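Joltby Workshop Pages
Tips > Desk and rig care
Looking after a flight stick, throttle and sim desk at home
By Heriberto Quintero
Updated 24 February 2024

Most of the mail I get is from people who fly space sims and mech games a few evenings a week and have a stick that has started to drift, squeak or miss a button press. A lot of that can be fixed at a kitchen table with a small screwdriver and a bit of patience. What follows is what I do with my own gear, plus a few corrections readers have sent in.

Before you open anything

Unplug it. Check the warranty too, as some makers put a sticker over one of the screws and will turn you away once it has been pierced. Take a picture of the underside with your phone and another after each layer comes off. Put the screws in an egg carton, one cup per layer. The long ones nearly always go in the corners of the base, but don't trust that, and never force a long screw into a short hole. You can crack the board above it.

Dust and crumbs

Turn the stick upside down and work the boot loose from the collar. Brush the gimbal with a dry one-inch paintbrush kept only for this. Canned air is fine in short bursts with the can upright. If you tip the can it spits liquid, and that can strip grease out of the bearings.

For keyboards, pull the caps and soak them in warm water with a drop of dish soap, then let them dry overnight on a towel. Leave the long keys (space bar, both shifts, enter) for last because of the wire stabilizers. Fredy Arango wrote to say he puts his caps in a mesh produce bag so none go down the drain. I do that now as well.

Squeaks and sticky spots

A squeak in a plastic gimbal usually wants grease, and very little of it. Use a plastic-safe damping grease. Household spray oil will get into the sensors and pots and it can make some plastics brittle. Wipe off the old grease first with a cotton swab and a little isopropyl alcohol. A dab the size of a match head is enough for each side of a cam.

If the throttle has gone loose, look for a friction screw on the underside before you take anything apart. Turn it a quarter turn at a time and try it.

Drift

Recalibrate before blaming the hardware. Clear the old calibration in your operating system, unplug the stick, plug it straight into the computer with no hub, and run it again. Then add a small deadzone in the game. I use 5 percent on yaw and none on pitch or roll. If the ship still turns by itself, check the cable where it enters the base. Hold the stick still, bend the cable gently and watch the axis on screen. A jump means a broken strand.

Saving your bindings

Export your key bindings after every change and give the file a name you will understand next year. Mine are named for the game and the ship type. A big patch can wipe them, and one space sim I play has 247 actions you can bind. I lost the lot in August and spent two evenings putting them back. Keep a copy on a USB drive in the desk drawer and a printed sheet taped inside a cabinet door.

Clamps and desk mounts

Clamp marks in a soft desktop can be avoided with a square of thin cork or an old mouse pad on both faces. Tighten by hand, play for one evening, then tighten again. If your desk has a hollow core, put a scrap of plywood under the clamp to spread the load. Eliécer Ñahui uses a piece of old cutting board, which also works and wipes clean.

Route the cables down one leg of the desk with hook-and-loop straps. Zip ties are cheaper but you will be cutting them off the first time you swap a pedal set. Leave enough slack for the chair to roll back.

Headset pads

Wipe vinyl pads with a damp cloth after a long session and let them air before they go back on the hook. Cloth pads can be taken off and hand washed in cool water. Squeeze them in a towel and don't wring them. When the vinyl starts to flake, replace both sides together so they sit level.
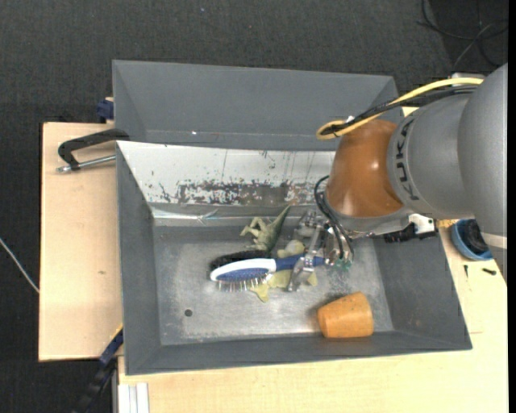 How often should the gimbal be greased?
Once a year is plenty for someone who plays a few evenings a week. Do it sooner if you hear a squeak or feel the stick catch near the center.

Pedals

Carpet lint winds around the pedal pivots and slows them down. Pick it out with tweezers and run a vacuum nozzle under the base. To stop the pedals from creeping forward, run a strap from the pedal frame to the chair base, or set them on a rubber-backed mat pushed up against the wall.

Corrections

Hermenegildo Hinojosa points out that an earlier version of this page said to dry keycaps in a low oven. Please don't. They warp. The line has been removed.

Next page: Quieting a noisy PC fan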